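Grestora Walking Notes
README, last touched Saturday, November 16, 2024

Hi! I put this little collection together after two long trips to Grestora, mostly so I'd stop emailing the same advice to friends one at a time. It's a folder of plain text notes on the hill chapels, the old harbor walls and the villages you pass on the way up from Zarthorpe. There are 300 notes in all, sorted into 18 folders, one per walk.

Each note starts with the name of the place, then how I got there, then whatever I felt like writing down (stairs, shade, decent coffee, grumpy geese). If a note says "steep," please believe it — I'm a pretty fit walker and I was puffing.
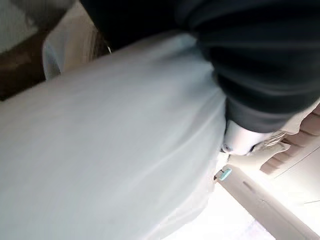

The Dradstead folder is the messiest one. I walked that ridge in April with Murray Wihongi and we kept disagreeing about which chapel was which, so a few notes have two names at the top. His spelling comes first. Angus Henare has since fixed the bus stops for me, thank you Angus!

Walking times are mine, with lunch left out. Prices are whatever I paid at the door, in local money, and I haven't gone back to check them. Heights are in feet and copied off trail signs, and the sign at the Rutherford Steps says 1000 at the bottom and 100 at the top, so I left that one blank.

Use any of it however you like, print it, change it, pass it on. If you find a chapel I missed, send me a note in the same layout and I'll add it with your name. The south coast folder is still half done.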